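Cosgrove Shared Workroom
Minutes of the users' meeting, September

Present: Flurina Reisinger (chair), Shahram Alipour, Matěj Jireš, Veronika Pfister
Apologies: Luzius Wyss
Minutes taken by Veronika Pfister

The meeting opened at 6.30 pm.

1. Minutes of the last meeting

Agreed with one correction. The shelf by the door was put up by Matěj, not Luzius. The missing key has been returned.

2. Money

The balance stands at 579 pounds after the electricity bill. Shahram has paid the deposit for the Lureck table sale, which was 115 pounds and is refundable if we cancel before the end of the month. Flurina asked for the receipt to go in the blue folder with the others. The Kandeck invoice for shelving is still in dispute: they have charged us for two deliveries and we had one. Shahram to ring them again.

3. Extension leads and cables

This item was carried over. Matěj has started going through the leads and has found 14 so far, counting the ones in the cupboard under the stairs. Several have no label and it is not clear who brought them in. He proposed that each lead be uncoiled, looked over along its full length, labelled at the plug end and coiled again before it goes back. Any with a cracked casing or a loose plug to go in the crate marked OUT and not to be used in the meantime.

There was a long discussion about leads on the floor. Flurina would like them kept along the walls and off the walkway between the desks. Shahram said this is fine for the desks but does not help anyone working at the big table, where the nearest socket is on the other side of the room. It was agreed that the black power strip may be used on the table itself as long as the cable is not left hanging where people walk. 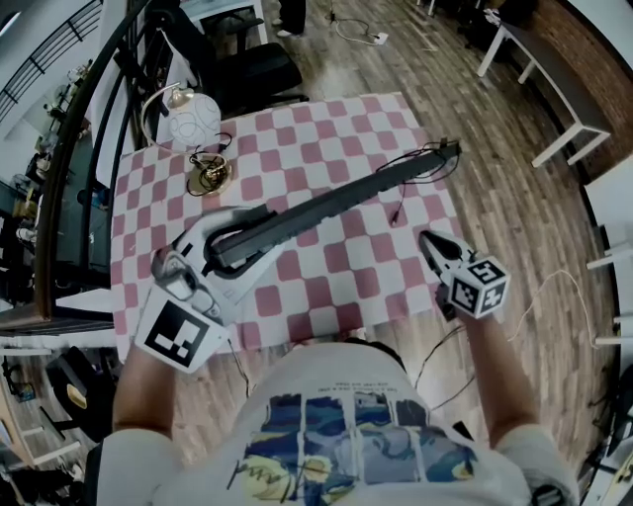 Luzius had asked for his view to be read out: he would sooner see us pay for two more wall sockets than go on labelling leads, and he thinks the labels will fall off by Christmas in any case. Matěj replied that he has no objection to sockets but the leads need doing either way. The quote from Joreo for two sockets is 288 pounds including making good. No decision was taken. Shahram to ask whether the price holds until the new year.

4. Table lamp

The lamp with the round white shade and the brass base was discussed. Veronika would like it to stay on the big table for evening use. Flurina prefers it on the white desk — the flex gets in a tangle on the table and somebody will pull it over. Agreed to try it on the desk for a month. Cord to be tied up with one of the fabric ties in the drawer.

5. Tablecloth

The pink and white checked cloth stays on the big table. Matěj asked that it be taken off for anything involving glue or paint. Veronika will wash it at home and bring it back before the next meeting.

6. Any other business

The white bench by the brick wall is for sitting on. Bags and parcels to go on the shelf.

Spare bulbs are running low. Veronika to buy a box.

The meeting closed at 7.50 pm. Next meeting in October, same place.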